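The e-stop that didn't

by Fiachra Ó Riain
January

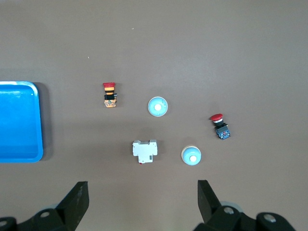 Wrist cam view, parts out, blue tray on the left.

Quick one before I lose the thread. The sorting cell faulted again and this time it wasn't the vision.

Background for anyone who skipped the last few posts: the job is panel parts. Push buttons, indicators, breakers, the odd e-stop. Arm picks them off the table, drops them in the tray, goes back for more. Boring work and it should be boring. Stovia wants 1,000 clean picks before they'll sign off and I was at 700 when it went.

What happened. Arm goes down for a breaker, fingers close, one of them catches the stepped part of the housing instead of the flat. Grip check says fine. Lift starts, the part twists and wedges, wrist starts pushing it sideways into the table. Force limit should have tripped right there. Didn't. So I hit the stop.

Nothing.

Hit it again, harder, as if that does anything. Still nothing. Arm kept leaning on the thing until the joint overload caught it by itself, maybe a second or two later, felt like a lunch break. I had my other hand nowhere near it, thank God, but I'd been reaching in all morning to straighten parts between runs. Not proud of that.

One breaker with a cracked corner. One scuff on the table. Me, a bit shaky, went and made tea.

Then the boring bit, which took until 5 in the afternoon. The stop on the pendant was good. The stop on the bench post, the one I actualy use, was wired to one channel only. Second channel had been jumpered at the terminal strip back when we were commissioning, so we could run without the guard. My jumper. My handwriting on the tape, even. And the contact block on the working channel had come off its collar. You press the cap, the cap goes down, feels completely normal, and the contacts behind it never move. With both channels in, the relay would have seen them disagree and dropped out. With one bridged and one stuck closed it was perfectly happy.

Pádraig Carroll came over from Valtberg to look and didn't say much. Wiggled the block with one finger, it fell off in his hand. Then he asked when I'd last tested it. I said at commissioning. He wrote that down, which was worse than if he'd shouted.

And yes, I know, the bin of parts I was sorting has e-stops in it. Pádraig got there first.

The force limit is a seperate story and a dumber one. I'd raised it for the heavier parts from Mac Suibhne and never put it back. Config was saved over the old one, no note. So two things off at once, both mine, and the last line of defense was a joint overload that isn't meant to be one.

Changed so far:
- jumper out, both channels live, relay tested with each one pulled
- new block and collar on the bench post, pull test by hand
- stop gets pressed at the start of every session, arm moving slow, before any parts go down
- force limit back where it was, heavy parts get their own profile
- no hands in the cell unless it's stopped. Tongs don't count either

Still to do: the grip check. It only looks at finger width and a breaker held crooked is close enough in width to a breaker held right. I have 4 ideas and don't like any of them much. Might slow the first bit of the lift and watch for twist, will see what that costs in cycle time.

Counter goes back to zero. Stovia were decent about it. I'm supposed to be at the Gromisport thing next week with a working demo, so, probably a talk with slides instead.

If you have a bench stop, go press it. With the arm moving. I'll post the relay wiring when I've redrawn it, the current drawing still shows the jumper.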